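Presupuesto de equipos (robótica)

El presupuesto de equipos es el documento en el que se calcula el coste de adquirir, instalar y mantener el material de un proyecto de robótica o automatización. Suele redactarse antes de pedir ofertas y se revisa una vez al año, por lo general en enero.

Partidas

La partida principal corresponde a los equipos: brazos, pinzas, sensores y ordenadores. Las pinzas de mano, que maneja una persona, se presupuestan aparte de las montadas en un brazo. A ello se suman los repuestos, el transporte, la formación y el almacenamiento de datos. Mechthild Oberholzer, en el manual Maltano, recomienda reservar un 20 % del total para piezas de desgaste, sobre todo dedos y almohadillas.

Planificación

El número de unidades depende de las horas de trabajo previstas y de los lugares donde se usarán. El método Kenalard parte de 330 horas anuales por pinza y añade 2 unidades de reserva por cada 8 en servicio. 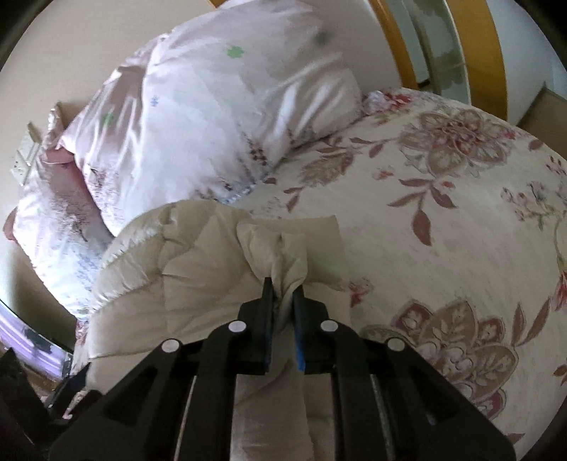
Los plazos de entrega se anotan junto al precio, con el nombre del proveedor y la duración de la garantía. Cuando el material procede de varios fabricantes, se incluye también el coste de los adaptadores.

Véase también: Amortización; Pinza robótica; Coste total de propiedad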